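11 January 2025
Gripper comparison, Taltside bench, wrist camera on

Second round with the Pramenitz fingers against the old flat pair from the November runs. Same arm, same sort task by color. Closing speed left at 130, force limit at 395, both in controller units. Van Damme controller still on the old firmware.

The flat pair let cubes rotate on lift when the approach was more than 10 degrees off square. Approach angle for this round was set by hand and logged before each close.

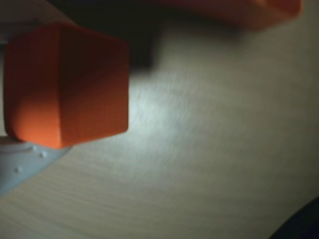

Exposure is the next problem. Auto settles on the bright patch of wood and the shadow side goes nearly black, so edge detection drops one face of the cube. Fixed exposure tried at 500, better on the orange, not yet checked on the blue. Focus at close range is still soft. Lens not touched today.

Place targets are the two trays, teal for blue and orange for orange. The near-touching walls are a nuisance for the planner, which treats them as one obstacle. Wuvoncombe's map has the same fault.
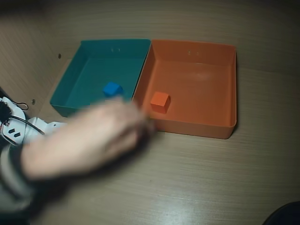

R. Taltside bench log

Orange on orange gives poor contrast once the cube is down. Use the depth channel for the place check there. Tray positions to be taped before the next round. Flat pair goes back on after that, same settings.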